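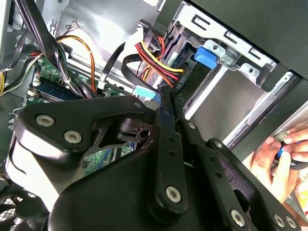 What can you do with an old desktop computer that still has some life in it? Take it along to the Umel repair shop in Sekside, where the Mussa project will open it up, see what is worth keeping and pass the parts on to somebody who can use them.

6 February 2024 – The Mussa project has had a busy winter of it, and we are very pleased to report that 421 old desktops have now come through the door at Umel, from family homes, small offices and one very generous school on the Zornmont side of town. Each case is opened on the long bench at the back and looked over with care, starting with the memory and the cables, then the motherboard, and the drives last of all (they are wiped before anything else is done with them, so please don't worry about your holiday photos or your tax letters).

Parts that pass their checks go on the shelves for anyone mending a machine at home, and memory modules have been going especially quickly – do ask at the counter if you can't find the sort you need. Whole computers that can be put right are sold for a small sum or given to local clubs, and 13 of them went out last month alone, which cheered everybody up no end.

A grant of £3,000 has also come in towards new tools and better lighting over the bench, and the work should be finished in March. The shop will stay open while it is going on, apart from 4 days when the electricians need the room to themselves. Dates will be put up on the door and on this page. Keyboards and mice are welcome too, but no printers for the moment, please, as the storeroom is full of them.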